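4. Setting Up the Brullov Countertop Water Filter

Read this section through once before you start. You will need a clean towel, a measuring jug and an adjustable wrench if your faucet aerator is tight. The filter fits standard kitchen faucets with a removable aerator. It does not fit pull-out spray heads or faucets with a built-in sensor.

CAUTION: Connect the unit to the cold supply only, or keep the mixer lever fully to the cold side while the diverter is open. Hot water damages the cartridge, and a damaged cartridge must be replaced.

4.1 Fitting the diverter

1. Close the sink drain or lay the towel over it so small parts are not lost.
2. Unscrew the aerator from the end of the faucet. Turn it counterclockwise when looking up from the sink.
3. Check that the old washer came out with the aerator. If it stayed in the faucet, pry it out with a fingernail. Do not use a knife.
4. Choose the adapter ring that matches your faucet thread. Inside thread rings are marked F, outside thread rings are marked M.
5. Place the flat washer in the ring and screw the ring on by hand until it stops. Do not use the wrench on the ring.
6. Screw the diverter onto the ring with the lever facing you.

Note: If water drips from the joint, take the ring off, seat the washer again and refit. Thread tape is not needed and may keep the ring from closing.

4.2 Soaking and installing the cartridge

1. Remove the wrapping and both end caps from the cartridge. Keep the caps if you plan to store the cartridge later.
2. Stand the cartridge in a bowl of cold water for 17 minutes. Small bubbles are normal.
3. Unscrew the lid of the filter housing and wipe the inside with a damp cloth.
4. Lower the cartridge into the housing with the arrow pointing up. Press until the bottom seal seats in the base.
5. Check that the large O-ring lies flat in its groove, then screw the lid down by hand.
6. Push both hoses into the fittings on the base until they stop. Pull back on each one lightly to check that it holds.

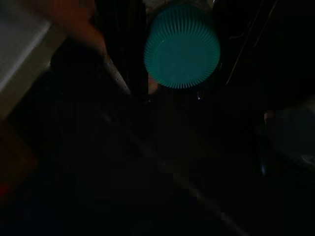 Lorena Ledesma writes that her lid leaked for two days after a cartridge change, and that tightening it harder only made the drip worse. She took the O-ring out, found a crease in it, rinsed it, put it back with a little food-grade silicone grease, and the leak stopped. She would like the grease to be listed with the things needed at the start.

The grease is optional on a new unit, as the O-ring is coated at the factory. From the first cartridge change onward we recommend a thin film of it. Petroleum jelly must not be used, as it swells the rubber.

4.3 First flush

1. Set the outlet spout over the sink.
2. Open the cold water slowly, then turn the diverter lever to FILTER.
3. Let the water run through and discard it. The first water may be gray with fine carbon dust. The dust is harmless but does not taste good.
4. Fill the jug to 600 ml and look at it against a light background. If it is still gray, pour it out and keep flushing.
5. Turn the lever back to TAP and close the faucet. Wait 3 minutes for the pressure to drop, then check the lid, the hoses and the diverter for drips.

Note: The spout may drip for a short time after the lever is turned back. The housing is emptying its extra pressure and the drip should stop without help.

4.4 After a period without use

If the filter has not been used for 3 days or more, flush it again as in 4.3 before drinking. If you will be away longer, take the cartridge out, let it drain, put the end caps on and keep it in the refrigerator in a closed bag. Do not freeze it. A cartridge that has frozen can crack inside where the damage does not show.

Write the date of installation on the label under the base with a permanent marker. Replacement intervals are given in section 6.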